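Tukau handheld gripper set - product page

Tukau is the pair of handheld grippers we built at Pralport so people could record two-handed tasks without a robot anywhere near them. I'm Violeta, I look after the hardware side, and I wrote most of this page (Rostam checked my numbers, so blame him!).
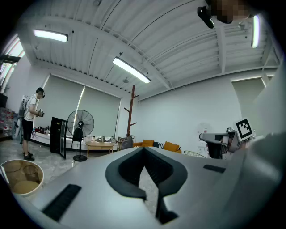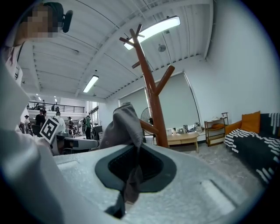 Our question was a simple one: does a policy trained only on handheld recordings hold up on real arms? We collected 3139 recordings in ordinary furnished rooms, threw out the ones where tracking dropped, and trained on the 1661 that survived. Yes, that's a lot thrown out - most of it came from markers turned too far from the camera, and the new marker mount is meant to fix that.

Then Kianoush ran 700 trials on the arms, spread over five household tasks. Cloth was my favorite surprise. The policy picked up a corner far better than I'd bet on, though it still lets go too early when the fabric bunches up, and I don't have a good answer for that yet.

What you get: two grippers, spare jaw pads, a set of printed markers and the calibration scripts. The headset and backpack frame are ordered separately.

Please redo the calibration whenever you swap the pads. I skipped it once and lost a whole afternoon of recordings.

Orders and loan requests go to Davoud Shirazi at our Jostport office. The next batch ships in December.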